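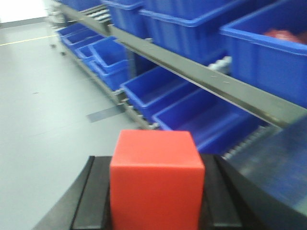 Blue bins and shelving: your questions answered

We get so many lovely questions about the bin racks at the Okstead toy and block library that Seul-gi Na has gathered the usual ones here. Do keep them coming!

Why open-topped bins?

You can drop a block in without fiddling with a lid, and that makes tidying so much quicker. We tried lidded boxes at our old place in Widurden and the lids went missing within a month (we still find one now and then behind a radiator).

Are they all blue?

On the main rack, yes, and we love it! Red and orange blocks show up beautifully against the blue, so a stray cube is easy to spot. The trade-off is that blue blocks vanish completely. Those live in the cupboard by the door.

How is the rack laid out?

There are two tiers, with a grey metal crossbeam along the front between them. We keep cubes and other single blocks up top and the boxed sets down below, where the weight is better placed.

The beam has scuffs on it. Should I paint mine?

Only if it bothers you. A few marks do no harm at all, and ours gets a wipe with warm soapy water every January. If you see rust, sand it lightly and touch it up before it spreads.

How full should a bin be?

Stop well below the rim. Our limit is 40 cubes to a bin, which one grown-up can lift down comfortably. We did once squeeze in 73, and never again!

How do you clean the blocks?

Plain matte ones get a damp cloth and a good airing on a towel. Please don't soak anything with a paper label. The whole collection is roughly 400 pieces, so we do one bin at a time over a cup of tea.

Can I put a returned block back myself?

Please do! Look in the bin first, find its matching friends and pop it in with them. If you can't tell where it goes, leave it on the returns tray and we'll sort it after 4 pm.

Do you have a list of what goes where?

Yes, the Shehata list, named after the street we started on. Printed copies are at the desk, and you're welcome to take one home and scribble all over it.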